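Flirkov 452 prints faint band after fuser swap

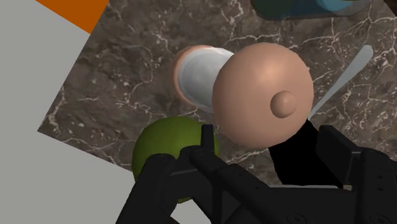

Reply 1 — tonerbench
Replaced the fuser on a Flirkov 452 with a Harex rebuild. Every page now has a pale band 74 mm from the leading edge. The old fuser jammed but never did this. Tried 2 cartridges, same result.

Reply 2 — dpi_or_bust
Band at a fixed distance points to the transfer roller. Clean the contacts and reseat it.

Reply 3 — platenkid
Disagree. Harex rebuilds ship with the pressure levers backed off for transit. Check those first.

Reply 4 — dpi_or_bust
Low pressure gives you toner that rubs off, across the whole sheet. Does it smear?

Reply 5 — tonerbench
No smear. Levers were already down. Stopped a page before the fuser and the band is there on the unfused sheet.

Reply 6 — platenkid
Then I withdraw the levers. I would still send the rebuild back — Penry stocks new ones.

Reply 7 — tonerbench
Keeping it for now. Transfer roller ordered from Dutasberg, will print 50 pages when it is in.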